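Workshop notebook, bench arm
January 2026, Thursday

Swapped the wrist camera bracket this morning. The old one flexed whenever joint five stopped hard. New one is the Brarska pattern with an extra rib, printed at 100 per cent infill. Bolts done up by hand, no threadlocker yet.

Re-ran homing after that. Joint two came in late again, same as in June. Cleaned the limit switch and it homed properly three times in a row, so leaving it.

Finger travel: the Jistura servo opens to 105 mm at the horn setting we had, more than we use. Capped it at 80 in the config. Closing current is still set low while I sort out the approach height. The Dierckx supply held steady with everything moving.

Moved on to small flat things on the stone counter. They're harder than the blocks because the fingertips have to come down nearly to the surface before they get any side to push on.

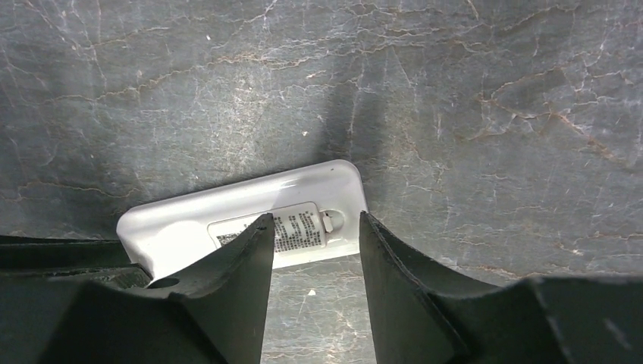 Wrist camera, white case between the fingertips, label up. Left tip over part of the label.

The arm throws its own shadow on the stone above the case, and the veins are busy enough already. The edge finder picks up both. Tried a fixed threshold of 54, then went back to auto. Might try a plain mat under the work, or move the lamp.

The left tip also hides one corner of the label from this height, so any label reading has to happen higher up, before the descent.

To do:
Threadlocker on bracket bolts
Redo hand-eye calibration with the new bracket
Order another switch from Erkau
Round off the fingertip points in the next print, they're sharper than they need to be
Put the grey filament back in the dry box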